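Section 4. Comparing two hand-held grippers

Read this before you believe the Humar data sheet. It promises a match with the Fehr after a single calibration. We have not seen that yet.

1. Charge both grippers fully. A low battery makes the Humar look worse than it is.
2. Load the same profile on each controller. Use 632 for the Gidberg controller and 1226 for the Stisano.
3. Close the fingers by hand, then zero the reading. Repeat if the display drifts.
4. Run 19 grasps with each gripper, same object, same operator.
5. Write down every miss, including the ones you feel were your own fault.

CAUTION: Keep your free hand away from the fingers while zeroing.

NOTE: The "auto-tune" option hides small errors. Leave it off until step 5 is done.
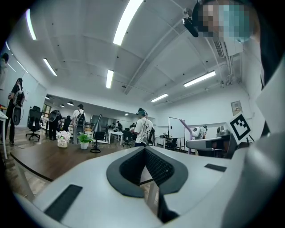 6. Swap operators and repeat step 4. If the two scores trade places, you have measured the people and can throw out the run.
7. Save the log under profile 17. The controller does not ask before overwriting an older one.

A "PASS" message only means the log was saved. Check the misses yourself before going on to Section 5.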